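Keep the village hall debates, even the dull ones

I have been going to candidates' evenings in Laltstead for 20 years, and I will admit that a good many of them have sent me home with a headache. The tea is stewed, the microphone whistles, and someone always wants to talk about the bypass. Even so, I was sorry to read that two of the people standing for the district seat this June would sooner put out short films than sit behind a trestle table and be asked things by the rest of us.

I do understand it. Dulce Barrera, who has stood twice and lost twice, told me that an evening in a cold hall wins you perhaps one vote and can lose you a dozen if you get muddled over the bin rounds. A film can be done again until it comes out right. If I were young and nervous and had a job to get up for, I dare say I would choose the film as well.

But I keep thinking of the evening Ivar Backlund was asked about the Virilgate footpath. He had his leaflet answer ready, and he gave it, and then a woman near the back asked him whether he had ever walked it. He went rather pink and said no, he hadn't. There was a bit of a silence. Then he asked her if she would show him, and she did, and the following spring the path was mended — or most of it, anyway, the lower end still floods. I voted for the other fellow that year and I have liked Ivar ever since.

You don't get that from a film, however nicely made. You don't get the neighbours either, and I have learned more about this district from the people in the row in front of me than from any manifesto.

So my plea to all 5 candidates is a small one. Give us a single evening before the vote. We had 200 chairs out for the last one and filled 100 of them, and I thought that was pretty good going for a wet night with football on. Start at half past seven so people can eat first, and let somebody firm hold the microphone. I will bring a cake.

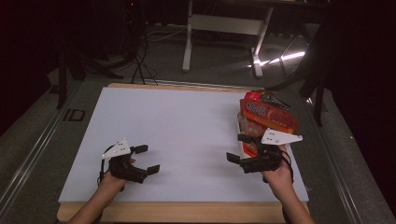

Rocío Espinoza
Opinion columnist, Laltstead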